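Marks in the Margin

Oana Manole reads with a hard pencil, and she has rules for it. A vertical line means the passage should be read again. A short dash means a fact to check. Words are kept to the foot of the page, where a binder's knife is less likely to reach them.

She began cataloging other readers' notes in April, working from the Mocanu collection, a private library of 1,059 volumes, most of them essays and travel writing. Of these, 201 carry marks of some kind. Only 42 have notes longer than a single line, and 13 of those are in the same small, upright hand.

Each entry records the page, the tool used, and the text the mark refers to. Ink is logged by color. Erased pencil is read under a lamp set low to the paper, and doubtful words go in brackets.

Mahlet Nigatu, who edits the catalog, has asked for one change: underlining is now listed apart from notes, as it shows attention but gives no opinion.
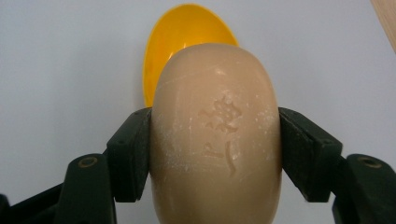 Should a reader erase the notes in a secondhand book?

Leave them in place unless they hide the print. Rubbing thins the paper and often smears old graphite into the type.

The second part of the catalog will cover bookmarks and loose slips.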